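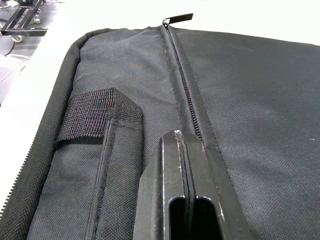

*Black padded bag, zipper side up.*

## Bag swap questions

**Do I have to bring a bag to take one?**
Nope! Come empty-handed if you like. I just ask that you keep it to one in the first hour (we open at 10).

**What do you take?**
Laptop sleeves, totes, camera bags, backpacks up to 18 inches. No wheels, please, my hallway can't cope.

**The zipper sticks. Still okay?**
Sure, pin a note on it. Salamatu Eze does repairs at the Andbridge swap in July and she loves a stubborn zipper.

**Can I mail one in?**
Sorry, not this year.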